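Mabula project, workshop notebook
Bultstead site, June
Entry kept by the end-effector group; additions by Raquel Leitão are initialled RL

Subject: hand-held parallel grippers on bedding, blue pads against the earlier bare fingers

Purpose

The group has been asked to recommend one finger arrangement for the soft goods part of Mabula before the arm-mounted version is ordered. The hand-held tools use the same linkage and finger geometry as the arm version, so findings on the pads should carry over. Findings on closing force will not carry over directly, as the hand-held tools are closed by the operator and the arm version will be closed by a motor under the Piston controller.

The previous entry dealt with towels and small garments. This one deals with large items on a bed: a thick floral comforter, the patterned blanket beneath it, and the bedding stacked at the far end. The comforter was chosen as the main item for the comparison. It is heavy, it slides readily over the blanket, and the filling moves away from the fingers when they close.

Set-up

Two tools, one in each hand, each with its own wide-angle camera looking down over the fingers. The blue pads are the Drullilex sample set, fitted to the inner faces of both fingers. The bare fingers are the set used for the towels, cleaned and refitted for the control runs. Pads were changed between runs and not within a run.

Camera exposure was fixed at the start. On the towel runs it had been left automatic, and the picture brightened and darkened each time the tool passed over a white item, which made the finger edges difficult to follow afterwards. Fixed exposure is to be kept as standard. The white wall at that end of the room comes out rather bright at the setting used and this is considered acceptable.

The remaining laundry was left on the bed. The arm version will not be given a cleared surface and there is little value in testing on one.

First grasps

The operator was instructed to approach from above, place one finger either side of a natural ridge in the cloth, and close without pressing into the mattress. Pressing in makes almost any finger look good, as the mattress pushes the cloth up between the pads.
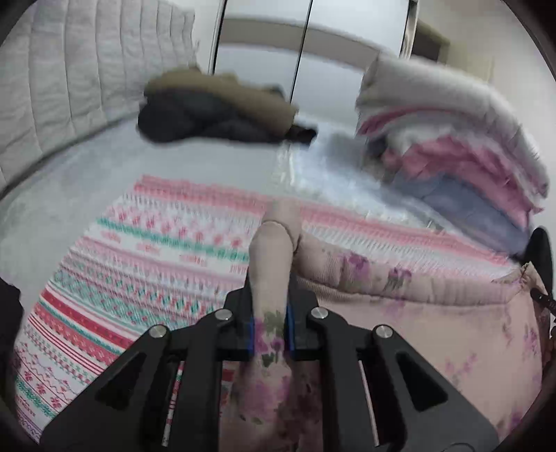
Padded fingers closed on a raised fold of the floral fabric.

With the pads fitted, the grasp held through a slow lift and a slow sideways pull. With the bare fingers, the outer cloth stayed in the jaws for the lift but crept during the pull, and on the longer pulls it came out altogether. The creep is easy to miss by eye. It was measured afterwards from a chalk line drawn on the cloth at the finger edge, and we have adopted 2 mm of movement as the point at which a grasp is recorded as slipping. Anything under that is within what we can measure and is recorded as holding.

A second matter concerns how much cloth is taken. When the fingers take the cover alone, the pads hold well and the filling hangs free below the grip. When they take cover and filling together, the jaws cannot close far enough for the pad faces to lie parallel, and contact is made at the tips only. The grasp may still hold. It does so on a much smaller area and should be counted as a different kind of grasp. RL suggests that the record sheet carry a separate column for this, and the sheet has been amended accordingly.

Approach to an edge

The ridge grasp is the easier of the two. For folding, the tool has to take the item by its edge, and the edge of the comforter lies nearly flat against the blanket. The fingers must then open wide, come in low and close on a thickness of cloth that offers very little to bear against.

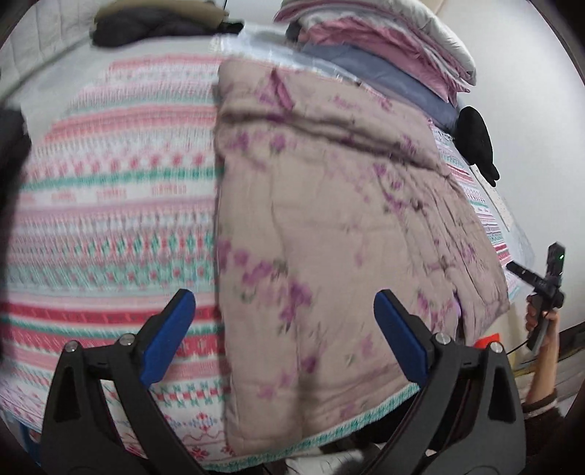 the difficulty being that both layers tend to enter the jaws. The blanket is the thinner of the two and gathers quickly once a fingertip has caught it. On the control runs the bare fingers did this less often than the padded ones, and we consider this a fair mark against the pads. The extra friction that holds the comforter also drags the blanket along when the lower pad edge touches it.

Three remedies were discussed. The first is to stop the pad short of the fingertip and leave a narrow bare strip. The second is to round the lower edge of the pad. The third is to leave the hardware alone and change the approach, so that one finger slides in under the edge first and the other comes down on it. The third costs nothing and was tried the same afternoon. It reduced the number of double pickups noticeably, but it is slower and asks more of the operator's wrist. It is not yet clear that the arm can reach the required angle near the wall side of the bed. RL will check this against the reach drawings.

The first remedy is preferred for the next sample set. Drullilex have been asked whether they will supply the pads cut shorter or whether we should trim them here. Trimming by hand was tried on a spare and left a ragged edge which lifted after a few closures. It should not be repeated without a proper cutting jig.

Note on the cameras

The camera position has been queried several times and the reasons for leaving it as it stands should be set down. Mounted where it is, it sees both fingers at all times, the cloth between them, and enough of the bed to show where the tool is. The price is strong curvature at the edges. A straight band on the blanket comes out bowed, and distances near the rim cannot be read directly from the picture. All measurement is therefore done near the fingers or after correction.

A narrower lens was tried during the towel work. The picture was flatter and easier to look at, but the other tool was out of view for most of each run. For two-handed work on a large item that is a serious loss. When one hand holds and the other pulls, a slip at one gripper is often seen first as a change of tension in the cloth between them.

The patterned blanket has been more useful than expected as a background. Its bands make any dragging plain to see. The floral comforter is poorer in this respect, the flowers being scattered, and hence the chalk line. A plain item of bedding should be included next time as the hard case.

Folding the comforter

The full task is to turn the upper part of the comforter back over itself and leave it lying in a reasonably even roll. Both tools are used. The operator takes an edge in each, lifts, walks the cloth back and lowers it. A run is scored on whether either grasp slipped, whether the blanket beneath was disturbed, and whether the fold stayed where it was put once the fingers were opened.

Release proved to be the weak point of the padded fingers. The cloth clings for a moment to one face as the jaws open, and if the tool is withdrawn straight away it pulls the fold out of line. Opening fully, pausing, and then backing out along the line of the fold cures it in most cases. The pause has been written into the operator instructions. It must also be written into the Piston sequence, where the present release step opens and retracts in a single movement.

The bare fingers release cleanly and have no such fault. Had the task been one of placing only, they might well have been preferred.

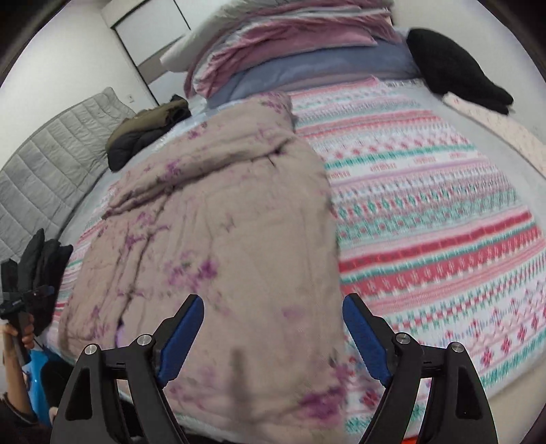
Should the padded fingers be used on both tools, or is one enough?

Both tools should have them. A mixed pair was tried and the unpadded side slipped first on almost every pull, after which the padded side took the whole load and the comforter swung round towards it. There is also the matter of spares, which is simpler if every finger on the bench is the same.

Records

The Mabula soft goods log now holds 1,393 scored grasps, counting the towels, the garments and the present work. The plan calls for 2,000 before a recommendation is signed. At the current pace this is achievable, provided the short pads arrive in good time. It has been agreed that the next 200 will all be edge grasps, the ridge grasps being well covered already and the edge results still thin.

Scoring is to be done by someone other than the operator of that run. This was the rule from the beginning and it had lapsed on the garment work. RL has rescored a portion of the garment runs and found the original scores a little generous on slip. The differences are marked in the log and the original values have been left legible beside them.

Faults and upkeep

One linkage joint had developed play by the end of the session. The fingers still met, but the tip of one could be rocked by hand. The screw was tightened and marked with paint. All joint screws are to be checked at the start of each session from now on, and the check entered on the sheet.

Lint collects on the pads. The grip appeared to fall off towards the end of a long set and came back after wiping with a damp cloth and leaving the pads to dry. We have no figures for this. A short series with clean and deliberately linted pads would settle it and should be run before the edge grasps, as otherwise the two effects will be mixed together.

Operators are asked to keep the cable of the second tool clear of the cloth. Twice it was drawn into a fold, and both runs were struck out.

Interim position

The padded fingers are recommended for pulling and folding, subject to the shorter pad and the changed release. The bare fingers are to be kept, boxed and labelled, for control runs. No change to the linkage is proposed. The order for the arm version should be held until the edge grasps have been scored.

Outstanding: short pads (Drullilex to reply); reach near the wall (RL); release pause in Piston; linted pad series; plain bedding item to be found; cutting jig, if the reply is unfavourable.

RL, added later: the wall side looks tight on the drawings but possible with the wrist turned over. I will bring the marked-up sheet to Bultstead and pin it inside the back cover of this book.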